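Home Forums Members Search Log in

Rosden Early Years Forum > Resources and Equipment > Role Play Areas

Subject: Storage of play vegetables in the shop corner

Posted by: gestgate_resources
Members are asked for their views on the storage of play food. Our setting at Gestgate has replaced the produce for the shop corner, and a decision is required before the August stocktake. At present all leafy items are kept together in one green basket on the counter. The alternative is the Rultia drawer unit, in which each kind of vegetable has its own labelled compartment. The unit is listed at 327 and would have to come out of the autumn allocation. I should be grateful for replies from settings that have used either arrangement.

Posted by: north_annexe
We have used compartments for six years and would recommend them. Children return items to the correct place when that place is labelled, and missing pieces are noticed at the end of the session. In a mixed basket the small pieces sink to the bottom and are not found until the basket is emptied. Could you say what is in yours at present, and how full it is?

Posted by: gestgate_resources
Thank you. The present arrangement is shown in the three photographs attached. The yellow one has not yet been given a place.
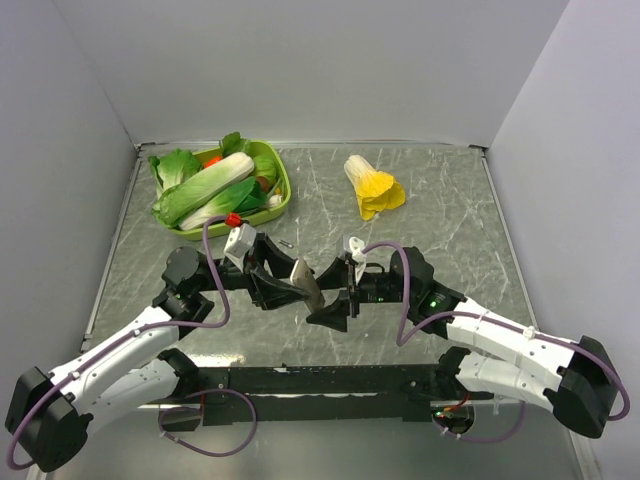
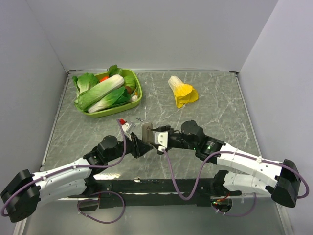
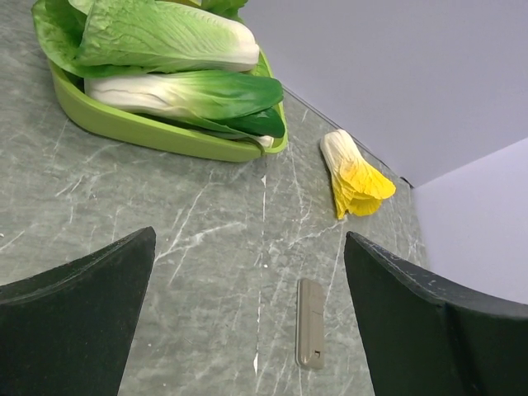

Posted by: willowroom
I would advise against the drawers. A greengrocer's display is meant to be generous, and children of three and four choose from what they can see. Once our lettuces went into compartments the shop corner was used a good deal less, and the staff spent their time opening and closing drawers. We returned to open baskets before the end of term.

Posted by: north_annexe
With respect, that is an argument about drawers. Open compartments on a sloping stand would meet the same concern. My objection is to large and small items sharing one container.

Posted by: gestgate_resources
The point about small items is accepted. There is a small white piece in the corner of the basket which members of staff have variously recorded as garlic and as a mushroom, and it has been entered twice on the inventory as a result. It would be sensible to move it, together with the orange piece, to a separate dish.

Posted by: vlachou_setting
May I ask about naming? At Vlachou we found that the adults disagreed over the leafy vegetables far more than the children did. Pak choi, bok choy and Chinese leaf were all in use for the same article. We now keep a single printed list inside the cupboard door, and the matter has been settled.

Posted by: willowroom
A printed list is a good suggestion. I would add that leaves hanging over the rim should be left as they are. They suffer no harm, and they make the basket look like a shop.

Posted by: north_annexe
I cannot agree on that last point. Ours were caught on sleeves and the basket was pulled to the floor on more than one occasion. Leaves should be inside the rim at the close of each session, whatever is done during play.

Posted by: gestgate_resources
Both views are noted. Our proposal is now as follows. The open basket will be kept for the large vegetables, with leaves tucked in at closing. A second basket will be ordered for tomatoes and other small produce. The yellow cabbage will be displayed by itself until the staff have agreed what it is to be called. The drawer unit will be considered again next year.

Posted by: vlachou_setting
I will send our list by private message this afternoon. Please note that it does not include a yellow variety, so you will need to add a line.

Reply to this topic Back to Role Play Areas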